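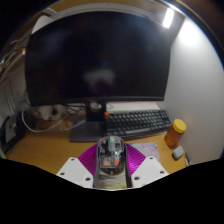 *Clear mouse in the magenta fingers, desk station, after the finger swap.*

The hand-held gripper on the Clistlow desk station was due for new fingers, so I did those and the contact strips together. These are my notes, mostly so that I stop looking up the same things each time.

The fingers are the soft ribbed type, magenta, one per side. They wear at the ribs nearest the tip. The old pair had a split in the third rib on the left finger, 2 mm long when I first saw it and a good deal longer by June. A split finger still closes, but it twists under load, and anything with a curved side starts to walk out of the grip. A mouse shows this up quickly.

## Taking it apart

Each side has a white angular plate with three dark screws facing you. Take out the outer one first and the one nearest the tip last. If you start at the tip, the plate swings down on the other two and chews the holes. I have one plate from the Durrani batch with an oval hole to prove it.

The screws go back in the plate they came from. I keep two jar lids on the desk, left and right.

With the plate off, the finger slides toward you. If it sticks, warm it in your hand for a minute. Don't lever it with a driver.

## Strips

The dark grey contact strips run down the inside, one per finger. Mine come from Fondex in sheets and I cut them with a knife and a steel rule. Old glue has to come off completely. I used isopropyl alcohol and a plastic scraper, then left everything alone over lunch.

Press the new strip from the base toward the tip. Going the other way leaves a bubble at the base, and the bubble turns into a loose end after 300 grips or so it seems from my log - I have only had it happen twice.

## Putting it back

1. Slide both fingers in fully before fitting either plate.
2. Start all the screws by hand.
3. Close the gripper on something with straight sides and look for a gap at the tips.
4. Tighten while it is closed.

Step 4 matters more than it looks. Tightened open, this gripper ends up with one finger slightly ahead of the other. I lost an afternoon to that last time and blamed the linkage.

## Check

I use the clear mouse for the grip check. The shell is smooth, it tapers, and the strips can be seen lying along both flanks without moving a light. The routine is 37 lifts, a number inherited from the old Dirketero sheet with no explanation attached. I kept it so the logs compare.

Result this time: no slips, no twist, left and right strips both still stuck down at the base. The right finger squeaks on release. The last new one did the same and stopped within the week, so I have written it down and left it.

Still to do: order another sheet of strip, and replace the plate with the oval hole before it ends up back on the gripper by accident.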